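Reading Ruth at the Pace of a Meal

We use cookies to remember your preferences and to count visits to our pages. By continuing to read, you agree to our cookie policy.

The Book of Ruth takes most adults less than half an hour to read aloud. The group that meets at Flodholm Chapel took 11 months over it.

Jolene Grimshaw started the group after a sermon series that covered the whole book in four weeks. She had grown up hearing Ruth as a love story and came away from the sermons with the same impression. Then she sat down with two commentaries and found pages on a single Hebrew word she had never heard discussed from a pulpit.

"I had been reading it as chapter one, chapter two, wedding," she says. "I had no idea how much of it was about land and who gets to eat."

The group meets at noon in March as in every other month, and it reads the passage aloud twice before anyone comments. Attendance is usually under a dozen. Some members have been in church all their lives, and two had never opened an Old Testament book before they joined.

Food turned out to be the thread they followed longest. The story opens with a famine in Bethlehem, a town whose name is commonly understood to mean "house of bread." Elimelech takes his wife Naomi and their sons to Moab. By verse 5 of the first chapter, the father and both sons are dead. In verse 6, Naomi hears that the Lord has given his people food, and she starts for home.

Everything that follows depends on the harvest. Ruth and Naomi arrive as the barley is coming in. Ruth goes out to glean, a right given to the poor and the foreigner in Leviticus 19 and again in Deuteronomy 24. The law told landowners to leave the edges of their fields alone and not to go back for what they dropped. Boaz goes past what the law requires. He tells his workers to pull stalks from the bundles and leave them for her.

The group spent two full meetings on Ruth 2:14, in which Boaz calls Ruth over at mealtime, tells her to dip her bread in the vinegar, and hands her roasted grain. She eats until she is satisfied and has some left over. Later in the chapter she gives the leftovers to Naomi.
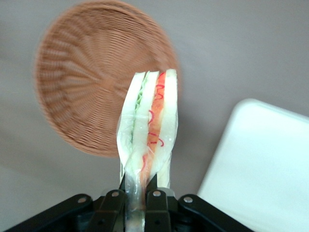
What the Lunch Verse Shows

Maxine Hapeta, who taught Old Testament survey at Pomare Bible College before she retired, joined the group in its third month. She thinks readers hurry past the meal because nothing seems to happen in it.

"Ruth is called the Moabite over and over," Hapeta says. "Then she sits down beside the reapers and the owner serves her himself. I would put that next to anything Boaz says at the town gate."

She is careful about how far to press the verse. Some preachers have seen the Lord's Supper in the bread and vinegar. Hapeta does not think the writer of Ruth had that in view, and she asks the group to settle what the passage meant to its first hearers before moving on to later connections. Grimshaw is more open to the older readings. They have disagreed about it several times, and both say the meetings were better for it.

They agree about the leftovers. Naomi told the women of Bethlehem in chapter one that she had come back empty. In chapter two Ruth comes through the door with an ephah of barley and cooked food besides. Naomi's first words are questions about where Ruth has been, and then a blessing. By verse 20 she is speaking of the Lord's kindness, using the Hebrew word *hesed*, the one that sent Grimshaw to the commentaries in the first place.

Keeping Notes

Grimshaw has typed up her notes from the meetings, and they now run to nearly 600 pages. She has no plans to publish them. A shorter guide, 42 pages long, is available in the chapel library for other groups to borrow.

Her advice to anyone starting is to use one translation for reading aloud and keep a second on the table for comparison. She also suggests leaving the genealogy at the end of chapter four for a meeting of its own. Her group tried to fit it in with the birth of Obed and ran out of time before they reached David.

They are reading Jonah next.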